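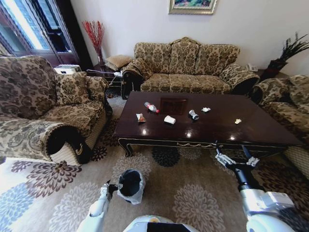 藏匿走私

藏匿走私,英文一般叫 concealment smuggling,指把应当申报或者禁止进出境的货物,藏在另一批看起来很平常的货里带过关卡。我整理这个词条有好几年了,每次改都要多啰嗦几句,大家将就着看吧!

定义

各地法律的写法不太一样,不过大体都要看两件事:一是货物有没有申报,二是有没有刻意遮掩。光是忘了填单子,多数地方只算申报不实,罚款补税就过去了;要是做了夹层、改了油箱,性质就重得多。我刚入门的时候老把这两样混在一起,被前辈纠正过好多回。

常见手法

最老派的一种叫“盖货”,就是拿不值钱又难翻的东西压在上面,比如煤渣、饲料、碎石。查验的人要把整车卸空才看得到底,费时费力,走私的人赌的就是这个。

第二种是夹层,车厢前壁往里挪一点,外面看不出来,量一量内外长度才会露馅。

还有一种我觉得最麻烦,叫混装:同一款纸箱,外面几排是真货,里面换成别的。单据齐全,重量也凑得差不多(真有人拿砖头配重的)。

查验方式

现在大口岸基本靠大型扫描设备先过一遍,图像密度不对的再开箱。小口岸没这个条件,还是靠称重、敲厢板、看单据,外加缉私犬。烟草气味重,狗很容易闻出来,所以有人会拿咖啡粉去盖,效果嘛,我听到的说法不一,这里就不下结论了。

达克盖特案

达克盖特(Darkgate)陆路口岸的案子是我最常拿来举例的。那年6月,一辆挂着普拉斯特利(Plustley)货运行牌子的卡车申报运送饲料,过磅时比单据重了457公斤。当班的关员纳索罗·利莫(Nassoro Lyimo)要求卸货,结果在底层找到4,000条没有完税标志的香烟,分装在129个麻袋里。司机称不知情,后来查到装货地点在斯科德尔伍德(Skodelwood)的一处仓库,前后有4人被起诉。

曾俊贤(Chun-yin Tsang)写过一篇很长的文章讲这个案子,他认为过磅误差的容许范围定得太宽,不少类似的车早就溜过去了。我基本同意他,只是他对小口岸人手的估计偏乐观,我自己跑过几趟,夜班真没那么多人可用。

处罚

一般包括没收货物、补缴税款并加罚,运输工具也可能一并没收。车主和司机不是同一个人的时候,车该不该没收,吵得很厉害。贝古姆(Begum)运输公司就为一辆被扣的冷藏车打过官司,法院最后把车还了,理由是公司已经尽到检查义务。这个判决后来被引用得很多,但也别当成万能钥匙,换个法院未必这么判。

相关词条

虚假申报、保税仓库、过境运输、完税标志

本词条最后修订:2024年11月18日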